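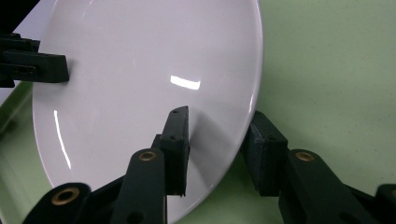 Ticket 564 – Pince à main : les assiettes glissent entre les doigts

Ouvert par : Hélder Barreto
Suivi par : Hélder Correia
Projet : Pakotero
État : résolu, à surveiller

Message initial (Hélder Barreto)

Bonjour à tous ! La pince tient les gobelets, les boîtes de conserve, le rouleau de scotch, même l'éponge. Avec les assiettes en céramique blanche, ça se gâte. Dès que je soulève, l'assiette pivote, puis descend doucement le long des patins. Je l'ai rattrapée à chaque fois au-dessus de la table verte, sauf une (désolé pour l'assiette, j'en ai racheté une du même modèle).

Ce que j'ai déjà essayé :
- serrer plus fort : la glissade est plus lente mais elle a lieu quand même, et ça craque du côté des biellettes
- nettoyer les patins à l'alcool
- prendre l'assiette plus près du bord : pire

Ma config : les trois doigts imprimés noirs, patins rectangulaires plats, biellettes avec bagues en laiton, gâchette avec ressort d'origine. Firmware Drovania, courant moteur limité à 800 mA.

Réponse (Hélder Correia)

Super sujet, j'attendais que quelqu'un attaque la vaisselle ! Avant de toucher au courant, trois questions :

1. Les vis des patins sont-elles serrées à fond ? Si un patin bouge sur sa vis, l'appui se fait sur une arête et tu perds presque toute l'adhérence.
2. Du jeu dans les bagues ? Tiens la pince fermée à vide et remue chaque biellette du bout du doigt.
3. Tu prends l'assiette à plat ou sur la tranche ?

Et ne monte pas au-dessus de 800, le pilote chauffe vite dans le boîtier fermé.

Hélder Barreto

1. Serrées, sauf celle du patin de droite qui avait pris un quart de tour. Resserrée.
2. Oui ! Une bague tourne dans son logement sur la biellette de gauche. Les deux autres ne bougent pas.
3. Sur la tranche, inclinée. À plat je n'arrive pas à passer les doigts dessous.

Refait 20 prises après resserrage : 12 tenues, 8 glissades. On avance !

Hélder Correia

Pour la bague : sors-la, dégraisse le logement, une goutte de frein-filet côté plastique et surtout rien à l'intérieur. Laisse sécher une nuit. Si le trou s'est ovalisé, il faut réimprimer la biellette, le fichier est dans le dossier Rocha, sous-dossier « bras ». Mets 40 % de remplissage, la version par défaut est trop molle à cet endroit.

Pour les patins, le plastique nu sur de l'émail, ça n'accroche pas. Colle une bande de silicone fin sur la face d'appui. Découpe-la un peu plus petite que le patin, sinon le bord se replie à la fermeture. Laisse le trou de vis dégagé.

Hélder Barreto

Biellette réimprimée (le trou était bien ovale), bague remontée, silicone posé sur les trois patins. Premier essai décevant, ça glissait toujours du côté droit. J'avais laissé le film de protection sur une bande... Film retiré, et là c'est le bonheur – 40 prises, 40 tenues, avec rotation du poignet et pose dans l'égouttoir. Plus aucun craquement.

J'ai pu redescendre le courant d'un cran et ça tient encore. Je n'ai pas testé avec une assiette mouillée, je garde ça pour la prochaine séance à l'atelier.

Hélder Correia

Magnifique ! Je passe en résolu. Deux choses à noter dans la fiche de montage :
- contrôler le jeu des bagues avant chaque série d'essais
- silicone obligatoire pour la céramique et le verre

Ajoute ici le résultat avec l'assiette mouillée quand tu l'auras, je ne ferme pas tout de suite. Et si tu as une chute de silicone, je veux bien essayer sur la vieille pince Terex, elle a les mêmes patins.

Hélder Barreto

Il m'en reste une grande bande, je la pose dans le bac à côté de l'imprimante. Sers-toi !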